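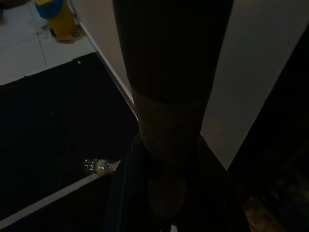

4. Setting up the Zirnanar pager for a volunteer crew

Carry out this section after the base station has been installed and tested (section 3). Each pager has to be registered before it will receive calls from the dispatch desk.

4.1 Registering a pager

1. Charge the pager until the light on the top edge stays green. A flat battery takes around 40 minutes.

2. Hold down the side button until the word READY shows.

3. On the dispatch computer, open Crews and choose Add pager.

4. Type in the number printed inside the battery cover. Leave out any spaces.

5. Pick the crew from the list. If the crew isn't there, add it first under Crews -- New.

6. Press Save. The pager beeps twice.

Note: One base station can hold up to 129 pagers. Remove old ones before adding more.
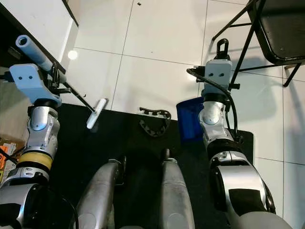

Skilness Saxena

4.2 Setting the call groups

A call group decides which pagers sound for which kind of call. Most stations need a group for fires, one for road accidents and one for flooding.

1. Open Groups and choose the type of call.

2. Tick each crew that should be alerted.

3. Set the delay before the next crew is called. The Loremport desk uses 38 seconds, and this is also the factory setting.

4. Press Save, then Send to all.

Caution: Do not press Send to all while a call is open. Pagers already alerted will drop the address and show only the call number.

4.3 Sending a test call

1. Tell the duty desk that a test is about to start.

2. Choose Test call and select one group.

3. Check that every pager in the group sounds and shows TEST.

4. Ask each holder to press the side button once. Their reply appears on the dispatch screen.

If a pager stays silent, move it closer to a window and send the test again. If it still doesn't sound, go back to 4.1 and check the number -- a 6 typed as an 8 is the usual fault.

Note: The base station keeps the last 3,000 calls, tests included. Older ones are deleted without warning, so export the log each month if your station has to keep records.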